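**Wanted: people who can fold a sweater (or would like to learn)**

Grimshaw Clothing Exchange, posted 8/29/23

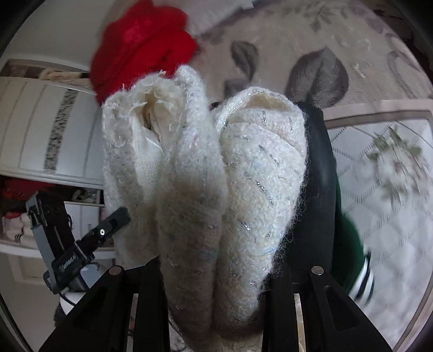
Every fall the donations arrive, and every fall they arrive in the form of a heap. Grimshaw is a secondhand shop with one large back room, a carpet covered in big leaves, and more knitwear than any town our size could have bought on purpose. We need six part-time sorters to get from heap to shelf before the cold weather sends people in looking for something warm. The work is mostly judgment. A fuzzy white sweater with silvery threads running through it needs its own kind of fold, and it will leave some of itself on whatever black garment is lying next to it. Reds go with reds, tracksuits go with tracksuits, and anything that sheds goes in a bag of its own.

**What you'd do**

- Open bags, shake things out, check cuffs, hems and armpits. Yes, armpits.
- Fold knits flat. We don't hang them, and we will notice if you do.
- Pair up tracksuit tops and bottoms where both halves have made it.
- Tag and shelve by size, bearing in mind that a medium from 1988 is a philosophical position.
- Run the lint roller over dark items last thing before they go out front.

**Who we're looking for**

No retail experience needed. You should be able to kneel, or sit on the floor, for a good part of a shift, and lift a full bag without making a speech about it. If wool makes you itch, tell us and we'll put you on denim. If glitter yarn makes you itch, we sympathize, but there's a lot of it.

Strong opinions about folding are welcome as long as they are the same as ours.

**Hours and pay**

Three afternoons a week, your pick, through the end of February. Pay is $310 a week, plus a $100 bonus if you're still with us when the last winter coat goes out. Staff get first look at everything, within reason. Last year's crew had to be reminded about "within reason."

**How to apply**

Pick up a form at the register or write us a few lines on paper, 400 words at most, and drop it in the box by the front door. Tell us which afternoons you can work and how you fold a turtleneck. Diagrams are fine.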